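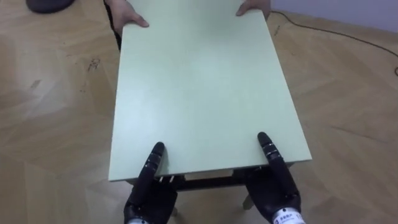

Light green top, held with a grip at each end.

From: Yaa Baidoo
To: Wultden furniture list
Subject: Re: Sison tables, tops and handling

Replying to the whole list, as two other people wrote to me with much the same question.

> We have the tables for the second floor at Wultden coming over from
> Stosudska in August. Last time the tops were carried on edge, one person
> to each, and several came back with crushed corners. Do we have to carry
> them flat? It takes twice the people. Also, can the tops be stacked
> face to face for the ride, or does each one need its own blanket? And
> which screws go back in? The bag I have holds two lengths and the
> Cosstead sheet only mentions one.

Taking these in the order asked.

1. Carrying

Flat, with a carrier at each end, for anything in the Sison range longer than a side table. On edge, the full weight of the top comes down on one corner the moment it touches the floor, and the corner is the weakest point of the panel. The long edge will take a knock that the corner won't.

Each carrier takes an end, with the support under the panel and something on the top face to steady it. Keep the two ends at the same height through the turn. At a doorway, stop, agree on who goes first, then tilt. Tilt along the length, never across it. Set down on two blocks, lowering both ends together, and get your hands out before the last inch.

It does take twice the people. The stair run at Wultden is 16 steps with one landing, and the landing is wide enough to turn a flat top without lifting it over the rail. I measured it with a top in hand.
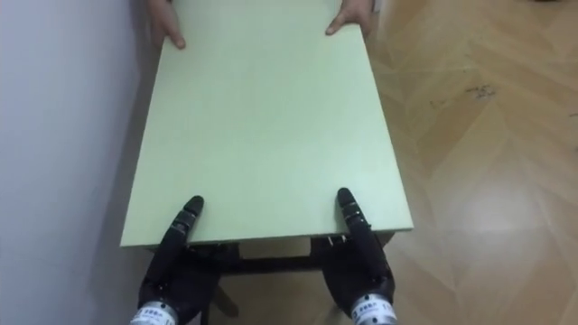 2. Stacking and wrapping

Face to face is acceptable if there is a clean sheet of foam between the faces. Cardboard is not a substitute. It picks up grit, and grit between two smooth faces will leave arcs on both of them. Underside to underside needs no foam, but check first that the leg plates are off or that the bolt heads are covered.

No more than six to a stack. Put blankets on the outside of the stack and at the ends. A blanket for every top is unnecessary and makes the stack unstable in the van. Strap across the short dimension, with a corner guard under each strap.

3. Screws

Both lengths in the bag are correct. The short ones hold the leg plates. The long ones go through the rail into the underside, and only through the rail. A long screw in a leg plate will come up under the face and raise a bump that can't be pressed out. The Cosstead sheet was written for the older frame, which had no rail. Please mark your copy.

Drive by hand for the last two turns. If a hole has stripped, do not move up a size. Fill it, let it set overnight, and drill it again.

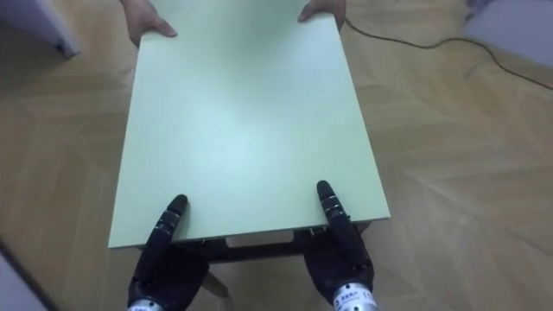

Checking the finish is the other thing I would like done the same way at both ends. The inventory stands at 2,057 pieces, of which more than 210 are tops, and the condition notes on the tops are not consistent enough to sort by. Check each one from a standing position at the end, while it is still held level and before it goes into the stack. A pale green top throws back a whitish patch of light near the middle, and fine scratches are easiest to find along the border of that patch. Shift your head and the patch shifts with it, so the entire face can be covered without moving the top. Then look along the near edge for chips. Record the worst mark only, with its distance from the nearest corner.

Use the existing codes. "F" is face, "E" is edge, "U" is underside. If a mark wipes off with a damp cloth, it does not get a code.

I still need the door width for the second floor storage room, measured between the stops and not the jambs. Whoever is there next, please post it to the list.

Yaa Baidoo

Last updated: 17 May 2023

Contact | Copyright Wultden furniture list | Back to top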